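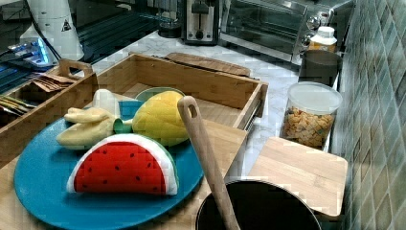

Photo: Wemov

Atwood Set-up Guide
Section 4: Preparing a shareholder vote

If you have followed the guide in order, you now have a company in Atwood with its directors entered and at least one person holding the company secretary role. Well done, that was the fiddly bit. In this section we load the share register, create a meeting, write the resolutions and open the vote. Most people do it over two sittings with a cup of tea in between, and we would gently encourage you to do the same. Atwood saves each page when you press Continue, so you can walk away at any point after that.

Throughout the section we use the company that comes with your practice account, Karakaya Power Supply. It has 176 shareholders and an annual meeting in May, and you may poke it, break it and reset it as often as you please. To get it back to its original state, go to Settings, then Practice, then Start afresh.

Before you begin

Have these to hand:

The current share register, saved as a spreadsheet
The record date (the day on which someone must hold shares in order to vote)
The company's articles, open at the pages on general meetings
The wording of each resolution, in its final form if at all possible

Caution: Atwood does not give legal advice and does not know what your articles say. It will happily let you set a notice period that is shorter than the one you are bound by. Please check the notice period, the quorum and the rules on proxies with whoever advises the company before you send anything out. A notice cannot be unsent.

4.1 Loading the share register

1. Sign in to Jitent with your usual work address and choose Atwood from the list of products.

2. Open your company and choose Register from the menu on the left. The page will be bare if this is your first visit.

3. Press Load a register, and pick your spreadsheet.

4. Match the columns. Atwood has a guess at each one and shows its guess in grey. Press a grey heading to accept it or choose something else from the list. The only columns you must have are holder name, holder reference, share class and number of shares held. An email address is very useful to have, and holders without one will be set to receive their papers by post.

5. Press Check. Atwood reads through the whole file and stops at the first row it cannot understand.

6. When the check comes back clean, compare the total number of shares on the screen with the issued share capital in your own records. The two should agree to the last share. If they do, press Accept register.

Note: The commonest trouble at step 5 is Error 1204, which means that two rows share the same holder reference. Very often this is one person who holds two classes of share and has been entered twice. Leave both rows in the file, and put the letter of the share class after the reference on each one. Atwood will still send that person a single set of papers, so please don't worry about filling their letterbox.

Note: Joint holders go on one row, with the names separated by a semicolon. Atwood takes the first name on the row as the senior holder, and if the joint holders should each send in a vote it is the senior holder's that is kept. If your articles say otherwise, turn this off under Register, then Joint holdings, before you go any further. It can't be changed once voting has opened.

Caution: Accepting a register replaces the one that was there before. Old registers are kept under History, and you can bring one back, but any corrections you typed by hand in the meantime will have to be typed in again.

4.2 Creating the meeting

1. Choose Meetings, then New meeting.

2. Pick the kind of meeting. Annual and General behave in the same way; the choice only affects the title on the papers. Class meeting is different, and limits the vote to holders of one class of share. If you choose it, a second list will appear asking you which class.

3. Give the date, the start time and the place. For a meeting held partly online, tick Remote attendance and paste in the joining link. The link is held back from the printed notice and is sent to holders on the morning of the meeting, which saves it being passed along to all and sundry.

4. Enter the record date and a time of day. We suggest 6 p.m. if your articles are silent on it, simply to leave the office a quiet evening in which to sort out late transfers.

5. Enter the quorum. You may put this in as a number of people present, as a share of the votes, or as both together. Where both are filled in, Atwood will want both to be met before it marks the meeting as quorate.

6. Name the chair of the meeting. This need not be the chair of the board, although it usually is, and the name can be altered right up to the moment the meeting starts. If the board has lately elected a new chair, have a look at the directors page first and check that the outgoing one has an end date. We have seen notices go out with both of them on the letterhead.

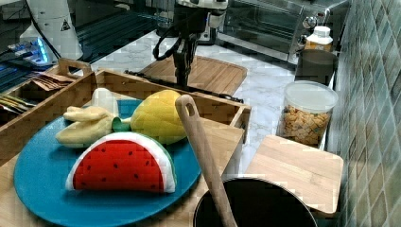 7. Press Continue, and Atwood will take you to a summary page. Read it slowly. If you can, ask a colleague to read it as well, as a fresh pair of eyes will often spot a morning that should have been an afternoon.

Note: If you need to hold the meeting again after an adjournment, don't create a new one. Open the original, choose Adjourn and give the new date. Proxies already sent in will then carry over to the adjourned meeting, and holders will be told that they have.

4.3 Writing the resolutions

Resolutions are added one at a time, in the order in which they'll be put to the meeting. You can drag them up and down afterwards, so there's no need to have the order settled before you start.

1. From the meeting page, choose Resolutions, then Add.

2. Give the resolution a short title of the kind you would read out from the chair. "To re-elect the retiring director" is plenty. The full wording goes in the larger box below it.

3. Choose Ordinary or Special. This sets the majority that Atwood will look for when it counts the votes, and shows the pass mark beside the title so that you can see it has understood you.

4. If the company's articles ask for some other majority, choose Own threshold and type it in as a whole number. Typing 51 here means that at least 51 per cent of the votes cast must be in favour. Votes withheld are not counted as votes cast, and so have no effect on the result either way.

5. Attach any supporting papers. The accounts, a director's short biography and the letter from the chair are the usual ones. Each file may be up to 135 pages. A longer annual report should be split in two, or put on the company's own website with a link from the notice.

6. Press Save resolution, then go back to step 1 for the next.

Caution: Elections of directors should be entered as separate resolutions, one for each person, unless you are quite certain that your rules let them be taken together. Atwood can't pull a single resolution apart after votes have been cast on it.

Note: The board's recommendation is optional. If you fill it in, it is printed in italics beneath the resolution and appears in the same way on the voting page. We don't pre-select any answer for the holder, whatever the board recommends, and there is no setting to make it do so.

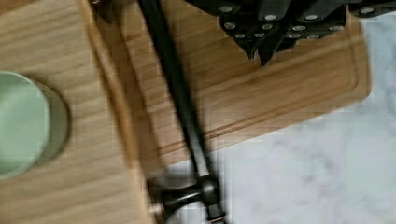
A gripper over a wooden cutting board.

4.4 Trying it out

Please do run a rehearsal. It takes very little time, nothing leaves the building, and it's by far the kindest thing you can do for yourself on the day.

1. On the meeting page, press Rehearse. A yellow band will appear along the top of the screen and will stay there until you finish.

2. Atwood fills in a set of pretend votes and proxies. You can alter any of them by pressing the holder's name.

3. Press Close voting, then View result. Go down the list and see that each resolution has been measured against the majority you expected.

4. Try entering a proxy and then a vote in person for the same holder. The vote in person should win. If it doesn't, look under Voting rules and check that Attendance overrides proxy is ticked.

5. Press End rehearsal. All the pretend votes are cleared and the yellow band goes away.

Caution: If you can still see the yellow band, you are still rehearsing. Real votes cannot be received until it has gone.

4.5 Sending the notice and opening the vote

1. Press Prepare notice. Atwood draws together the meeting details, the resolutions and the proxy form in one file.

2. Download the file and read it from start to finish, including the small print on the proxy form. If anything is amiss, go back and correct it on the page it came from, and then prepare the notice again. Changes made to the downloaded file don't find their way back into Atwood.

3. Press Send. You will be asked for your password a second time, and a second person with the company secretary or director role must approve the sending from their own account.

4. Once it has been approved, emails go out straight away. Postal copies are placed in the Print folder, ready addressed, for you or your printer to collect.

5. Voting opens by itself as soon as the notice has been sent, unless you have set a later time under Voting rules.

Note: A handful of emails will come back undelivered, as they always do. You'll find them under Notices, then Returned. Press Move to post beside each one and a printed copy will be added to the Print folder for you.

Running the meeting on the day, including taking a poll in the room and publishing the result, is covered in Section 5.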